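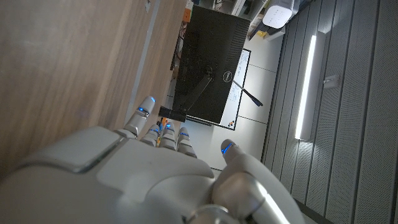
By the Truvwood bench desk
Posted July 9, 2026 in Desks & Work Surfaces

Desk with a monitor on it, wood-grain top, gray panels close by. Half the mail we get is about a setup like that. Rings on the top, dust behind the screen, cables everywhere, how do I clean the panels. So, quick run through all of it, no particular order, skip to what you need.

THE TOP FIRST

Find out what you have before you put anything on it. Wood grain doesn't mean wood. Look at the underside edge or inside a cable hole if there is one. Pattern repeats every so often? Printed. Grain carries on over the edge and down? Maybe solid, maybe veneer with a good edge band. Check underneath, bare wood will usually tell you.

Printed top: damp cloth, drop of dish soap, second cloth with plain water, dry it. Done. No wax. No oil. Wax just sits there and goes gray where your wrists rest.

Veneer: same but wring the cloth out till you think it's too dry. Then wring it again. Water gets in at the edges and you get that little lifted lip that catches your sleeve for ever after.

Solid with oil finish: dry cloth most days. Re-oil when a drop of water stops beading. Thin coat, wait, wipe off all the extra. Lay the oily rags out flat outside to dry, or put them in water in a metal can with a lid. Do not ball them up in the trash. They can catch fire on their own, this is not an old wives tale.

Go with the grain. Long strokes, whole length of the desk if your arm allows. Circles leave marks you only see in October when the sun comes in low.

STREAKS

If the top looks smeary after you clean it you used too much soap. Wipe again with plain water and a splash of white vinegar (not on oiled wood, not on wax). Dry right away. Still smeary, then its old polish build up. Takes two or three rounds. We did one desk from 1971 that had what I swear was a full can of spray polish on it, color came up two shades lighter.

STRIPS AND SEAMS

Lots of tops have a strip running the long way, metal or plastic, or just a gap where two boards meet. Crumb trap. Also where the dust goes to turn into felt.

Old soft toothbrush, dry, all the way along. Then vacuum with the brush head. THEN the damp cloth. If you go in wet first you make paste and you'll be at it with a toothpick.

If something hard is stuck in there use a wooden skewer or an old gift card. No knives, no screwdrivers. A slip along the grain looks like grain, a slip across it looks like a slip.

Strip coming up at one end? Clean under it, let it dry overnight, contact adhesive, weight on it. Books are fine. Put wax paper between or you'll glue the book too.

BEHIND THE MONITOR

The back of the screen is the side that gets forgotten, and if your desk sits out in the room it's the side everybody else looks at. Black plastic shows every bit of dust.

Turn it off. Let it cool. Dry microfiber over the whole back, top to bottom. Soft paintbrush for the vents, a cheap 2 inch one kept only for this. Hold the vacuum hose near, not touching, so the dust goes in there and not back on the desk.

Never spray at the back of a monitor. Any cleaner goes on the cloth. Front screen, barely damp cloth, water only, light hand. No window cleaner, no paper towels.

While you're back there: check the plugs are seated, wipe the foot of the stand, lift the whole thing and clean under. There will be a ring. Same soap and water as the top.

Screen won't sit straight? Check the stand screw first, usualy on the underside of the foot, often has a little fold out tab so you can turn it by hand. Then check the desk feet. Wobbly desk looks exactly like a wobbly monitor. Felt pad under the short leg.

GRAY PANELS

Cabinet sides, dividers, drawer fronts, whatever yours are. Matte gray is a great color till somebody touches it.

Painted metal: soapy water, rinse, dry. Tape gunk comes off with a bit of cooking oil on a cotton ball, leave it five minutes, then soap to get the oil off.

Plastic or coated board: same, but test first, low down at the back. Melamine sponges (the white eraser kind) do work but they are a very fine sandpaper. On matte you get a shiny spot. Then the shiny spot is the stain.

Fabric panels: vacuum, that's it. Lint roller for hair. For a spill blot it, don't rub.

Joints between panels, dry brush, same as the seam on the desk.

Scuff from a chair arm: pencil eraser. The clean white type, not the pink one, pink leaves pink. Try this before anything out of a bottle.

SMALL STUFF

The little things pile up at the far end of the desk. Always the far end. Clips, caps, adapters, the thing you're saving in case you remember what it's for.

One shallow tray. One. When it's full you sort it. We use the lid off a Dorneck parts box, a saucer works. Two trays means you now own two piles.

Clear the whole top before you wipe. I know. But wiping around things is why there's a clean oval and a dirty border.

CABLES

Unplug one at a time and label as you go. Masking tape folded over into a flag, write on it, both ends. Bread clips also good.

Hook and loop ties over zip ties. You will need to undo it, always, within the week.

Power strip off the floor, screwed or strapped up under the back edge. Makes sweeping a ten second job. Leave enough slack to pull the monitor forward or you'll be swearing next time you dust.

Wipe the cables too. Run them through a barely damp cloth, unplugged, and dry before you plug back in. The black comes off on white cloth, quite satisfying.

MARKS AND RINGS

White ring on a finished wood top is moisture in the finish. Try a hair dryer on low, keep it moving, few minutes. Then a dab of petroleum jelly overnight, wipe off in the morning. Sometimes works. Doesn't work on printed tops, a mark there is either on the surface or its permanent.

Dark ring means it went through to the wood. Sanding job. Or a plant.

Ballpoint: rubbing alcohol on a cotton swab, small dabs, test first. It'll strip shellac and some lacquers so don't go near an older desk with it. Our shop desk is a 1979 and we learned on that one.

Shallow scratches: wax filler stick, one shade darker than you think. Lighter always shows.

HOW OFTEN

Top: once a week, more if you eat there (you eat there).
Seam and strip: once a month.
Back of monitor: once a month.
Panels: when you notice.
Cables: twice a year, spring and October.
Feet and screws: same time as the cables.

WHAT TO KEEP IN THE DRAWER

Two microfiber cloths, one marked DRY
Old toothbrush
The 2 inch brush
White eraser
Masking tape and a pen
Spare felt pads

All fits in a pencil case. If it lives in the kitchen you won't go get it.

Correction to the last page on drawer runners: I put oil, should of been dry wax or a candle stub. Oil on wooden runners swells and grabs dirt. Sorry to those who wrote in. Metal runners are a different thing, coming next, along with the sticky keyboard tray question.

Filed under: desks, dusting, cables, wood tops
384 more tips in Work Surfaces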